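Jan 6, 2019
By Shanti Pal

The packing room at Vostwood takes up the back half of a former furniture store. For most of its life the company has put together small kits of office supplies for customers who hand them out to new hires and conference guests. A marker, sticky notes, a case to hold them. Somebody has to put the things in and somebody has to close the lid.

Since July, part of that work has gone to robot arms. They came from Cerside, a supplier that rents its machines by the month, and they work in pairs at a table, one arm on each side.

Yee-man Choi runs the room. She has 28 people on her payroll, the same number as before the arms came, though not all of them do what they did a year ago. Seven have moved off packing. They load trays, check finished cases and teach the arms new jobs, a task that takes up more of the week than she had planned for.

"The sales pitch was that you show it once," Choi says. "We have shown it some things 200 times."

The trouble is usually small. Sticky note pads sit flush against each other and leave little room for a finger. A marker rolls. A lid that stops short of flat can catch on the way down. Kiều Khúc packed by hand for years and now spends her shifts at the training table, setting out the same case again and again.

"I know where my thumb goes when I do it," she says. "I never had to tell anyone."

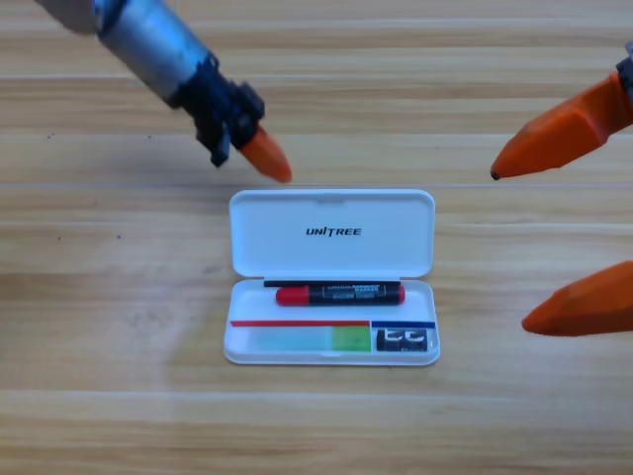 Khúc makes 100 cents an hour more than she did on the line. She would like it to be more. Her wrists hurt less, and she misses the talk, because the training tables are spaced too far apart for it. Bình Khổng, who works the next table, eats lunch with the hand packers for the same reason.

Toàn Ninh still packs by hand and intends to keep doing so. His orders are the short ones, where the contents change before it would make sense to train an arm. He says the room is quieter than it was and that the breaks have become stricter, with the machines' schedule posted next to the time clock.

Choi has promised no layoffs through July. After that, she says, it depends on whether Hememix, the largest customer, renews its contract. The arms are on the same kind of clock. Cerside wants an answer on the lease by then, too.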